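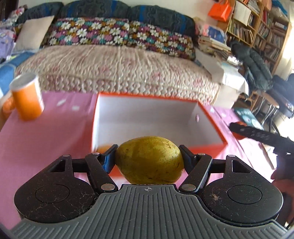 A pear held end to end, pink cloth underneath.

I pack fruit at Millska, and since September a good part of my shift goes to squeezing a hand gripper so the new line at Dornia can learn to handle what I handle. Plenty of you wrote in asking how the work changes, so here are my tips!

Hold a pear lengthwise, tip in one finger and bottom in the other. Across the belly it rolls on you. Squeeze until it stops moving and then quit squeezing (my first week I bruised more pears than I packed).

Do the big fruit first. Cherry tomatoes hide behind oranges and you'll bump them reaching past. 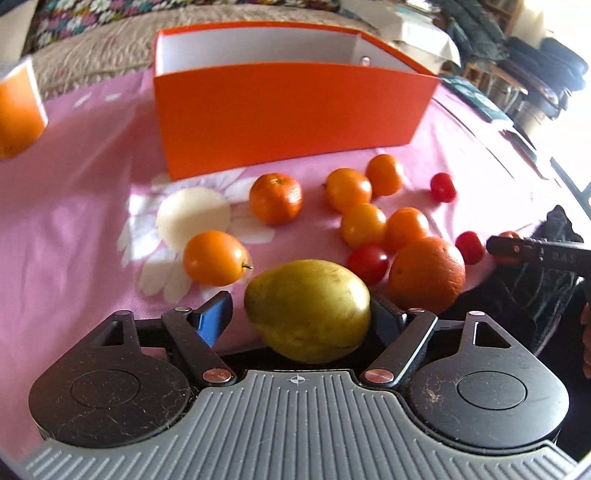 Wipe the housings at lunch. They pick up lint like a black sweater, and fuzz in the joints makes the fingers drag. A dry paintbrush does it.

If 2 of you share a table, agree on who goes into the box first. We call it out loud, feels silly, works great.

Now the part folks really ask about. My count used to be 1352 pieces a shift, all by hand. On gripper days it's 207, and my wrist is still more tired! Ask your lead to set a separate target for those days, in writing. Mine did, after some grumbling, and the gals at the Yeo plant got the same. 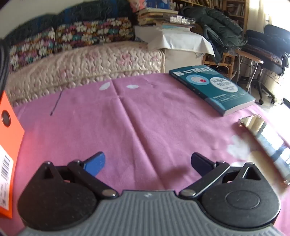
Stededier Shop Tips, No. 1782

Open the fingers all the way before you come down over the cloth, and shake out your hand between pickups. I swap hands after every box. My left is slow but it's getting there.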